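Reading time: 2 min

Choosing a Countertop for the Shared Kitchen in Nanmont

In our project we compared materials for the shared kitchen of the Kenus student house. The old surface has many burns and the joints are open, so the house wants to replace it in June. We looked at five materials and asked two suppliers, Suominen and Dralleson, for a price.

The cheapest complete offer was $3,074, for laminate. Stone costs more, but it can be polished again when it gets old. We gave each material points for price, cleaning and repair – the highest possible total was six. 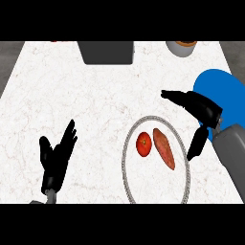

Marble got good points for its look but lost them in cleaning. Lemon juice and vinegar leave dull marks on it, and many students cook without a cutting board. Granite is harder and needs less care, only a new sealer from time to time. Our group recommends granite near the stove and laminate for the other side of the room.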